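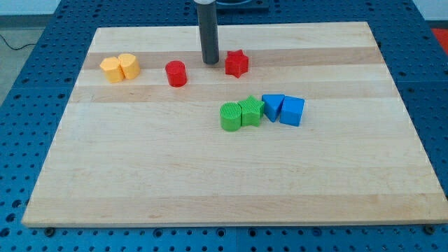 So the Skakamari Open has put out its new format and I've read it twice, and I still can't see how it's meant to work. They're adding a wooden board division this year, with 200 entries across the whole contest and 17 heats to be run on the opening day. I've surfed that beach for a long time and you don't get 17 decent heats out of it unless the tide is doing you a big favour. As for the wood, I like it as much as anyone. Pale and honey stripes side by side like the maple up top, lovely, I'd hang it on a wall. But the rules say "traditional timber construction" and leave it there. Does a foam core with a wood skin count? Does a fin count? I asked on their page and got a thumbs up, so no answer at all.

**kelp_and_chips**, 10 April 2025

---

It's a fun division, surely? Nobody's getting on tour from it. I did the wooden one at Plerkia in March and it was the best bit of the weekend. They had a bloke look at each board on the sand, knock on it, and wave you through. Took no time.

**leftsonly**

---

> They had a bloke look at each board on the sand, knock on it

And what was he listening for?

**kelp_and_chips**

---

Wood, I'd imagine.

**leftsonly**

---

I was at Plerkia as well and it wasn't that rosy. Two of the boards in the final were foam with a veneer and everyone on the beach knew it. They were half the weight of the others and turned like it. The people on solid boards were never going to beat that. Fine if it's for a laugh, but there was a wetsuit for first place and a couple of people were properly annoyed.

My bigger gripe with Skakamari is the money. £368 to enter as a club team, and the wooden division is extra on top. What does that pay for? Last year there was one set of toilets and the PA packed up by lunch.

**damp_sock**

---

The £368 covers water safety and judges, it's in the notes at the bottom of the entry form. You can't run a contest without either. I think it's a fair price if you split it across a team.

**groyne_strain**

---

I've read the notes. They say the fee "contributes towards" water safety and judging. That could be all of it or a tenner. Durnis ran theirs with proper five-person panels and published what they'd spent afterwards, and the entry was cheaper. I'd pay the £368 without moaning if Skakamari did the same.

Also, going by the form, the wooden heats get 2 judges. How do you settle a split with 2?

**kelp_and_chips**

---

Head judge has the casting vote. Same as it was at Bakalis.

**groyne_strain**

---

Is the head judge one of the 2, or a third person? If it's one of the 2 then you've got one judge and somebody sat next to them.

**damp_sock**

---

I don't know. I assumed a third.

**groyne_strain**

---

Bakalis had three on the panel plus the head judge, I competed in it. So not the same.

Can I stick up for the heats though. 17 in a day is doable if they go to fifteen minutes and overlap them, with the next lot paddling out before the hooter. Bakalis did it in onshore slop. It wasn't pretty and a lot of us caught one wave each, but it got finished and nobody was paddling out in the dark.

**rinse_cycle**

---

One wave each is exactly what I'm worried about. On a heavy wooden board with no rocker you need three goes just to get to your feet. Fifteen minutes is a joke for that. Have any of the people who wrote this ridden one?

**kelp_and_chips**

---

You could just not enter the wooden division, you know. Shortboard and longboard haven't changed.

**leftsonly**

---

They have changed. Check page two of the form. Longboard has lost its repechage round, so it's one bad heat and home. I only spotted it when I went back to look for the judging bit.

**damp_sock**

---

Hang on, has it? That's a different matter. I drive four hours for that.

**leftsonly**

---

Just looked and yes, gone. No mention of it in the announcement either. I'll email and ask about that and the head judge, and I'll put the reply up if I get one. I'm holding off paying until then.

**groyne_strain**

---

Ask them about veneer while you're at it. And fins.

**kelp_and_chips**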